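July 5, 2019

Recording again, mostly cleaning this time. The list from the Taltdale office had seat wiping on it, and towel folding in between, and I wanted to get through both before I lost patience with the headset.

The rule for the towel is the same as it was for the kitchen set. Both hands in view, arms out in front, no talking. Fold it, shake it loose, fold it again. Essam Saber, who checks the clips, wrote last week that people fold too neatly after the first few tries and the learning system ends up with one kind of fold. So I am letting it bunch up and picking it up by whichever corner is closest. The tray with the bottle in it stays on the floor within reach.

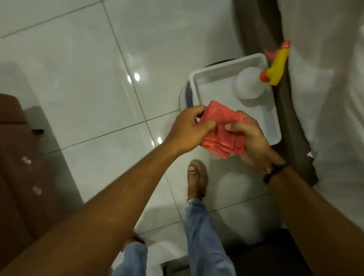 The seat

Wiping is harder to do well for the camera than folding. When I clean at home I look at the next spot before I am done with this one, and my head goes with my eyes. On the recordings that shows up as hands sliding out of view. Essam marks those clips down, and he is right to, but it is an odd thing to unlearn. I have to keep my chin down and wait for my hands.

The other trouble is the brown upholstery. There are pale specks on it, and I was going to get rid of them first. Then I read the sheet again and it says to leave things as they are found. A clean seat gives the system nothing to learn from, I suppose. I left them.

I also keep putting a hand flat on the cushion to steady myself. I asked whether that counts as a mistake. Essam says to leave it in, as long as it is how I would do it anyway. 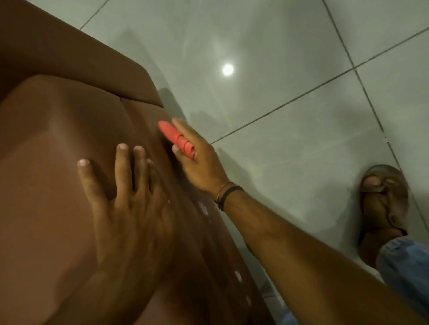

Both hands on the brown seat, right hand by the far edge.

Sotar, the program we upload through, was slow all afternoon. It wants a label on every clip before it will take the next one, and the choices do not fit the work very well. There is "wipe" and there is "press" but nothing for feeling along a seam. I used "wipe" for all of it and left a note. Tabrizi had a better menu – you could type your own word – but we stopped using it in November.

The target is 100 clips for this list. I have 20 left, nearly all of them folding.
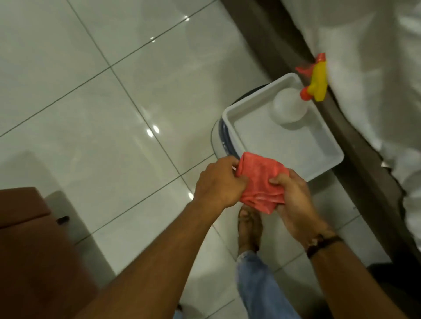
My neck is sore from looking down, and I think I will split the rest into 2 sittings. The last batch I did in one go, and by the end every clip looked the same, with the same slow hands. Essam sent 4 of them back. He was polite about it.

I need to ask him about the bracelet. The sheet says jewelry is fine if it stays on for the whole list, so that is what I am doing, but the Iton people had us take everything off and I would like it in writing before I finish.

Sandals again tomorrow, the same jeans too. The sheet has a line about not changing clothes partway through.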